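The school lunch debt in our district stands at $1,111, and I would like to talk about how small that is.

It is less than the town paid last spring to repaint the arrow in the Zillby Road parking lot, which now points slightly more to the left. It is a good deal less than the new scoreboard. And yet the debt has been on the school board's agenda every Monday meeting since the fall, where it is discussed in the hushed voice people use for a relative in trouble.

The money is owed by 182 families. Most of them owe the price of a few lunches. The district has sent out 434 letters on the subject, by mail, with stamps, and I invite you to do that math at your own kitchen table.

Carter Fortin, who sits on the board and whom I have known long enough to be rude to, told me the letters are meant to teach responsibility. I asked him whose. A second grader does not open the mail. She does notice when the tray of hot food goes back and a cheese sandwich comes out, and so does everyone behind her in line.
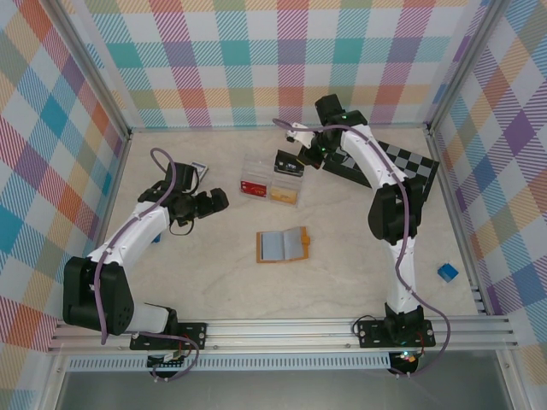

Annelore Grube ran the cafeteria at the Rulau school for 13 years, and she had her own system for this. She would look at the screen, announce that the thing was acting up again, and wave the child through. By her account the screen acted up almost daily. When the district replaced it with one that worked, she retired.

I understand the argument on the other side. If you forgive the debt, people who can pay will stop paying. Maybe a few will. I know one or two of them, and they drive very nice trucks. I can live with buying their kids some macaroni.

What I can't get used to is the cheese sandwich. It costs the district nearly as much as the hot lunch, and once a tray has been handed back, the food on it goes in the trash. We are paying extra to embarrass a seven-year-old.

The board takes this up again in May. Carter says there may be a new letter -- friendlier, with a cartoon apple on it.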